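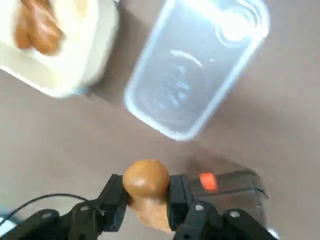 Home About Grippers Test Notes Visit Contact

About Hivetti

We're a small test bench in Villcombe, and we try out robot grippers for people who have to pick up awkward things. Soft things, slippery things, things that roll! Judit Bodnár and Norbert Rácz started Hivetti after one very long winter of arguing over finger pads, and we still argue over them most mornings.

Every gripper that comes in gets the same 200 picks, tray to tray, on the same arm with the same wrist camera. Then we swap the fingers and go again. Wahyudi Krishnan keeps the log (1,771 runs at last count, and he'll happily show you the bad ones), and Judit Szénási looks after the controllers, including the old Vullex that we all love and she doesn't.

Our notes are free to read, drops and all. If you've got a two-finger design you'd like compared, or an object you think we can't hold, send it over. We'd love to have a go, and the bench is open to visitors from December.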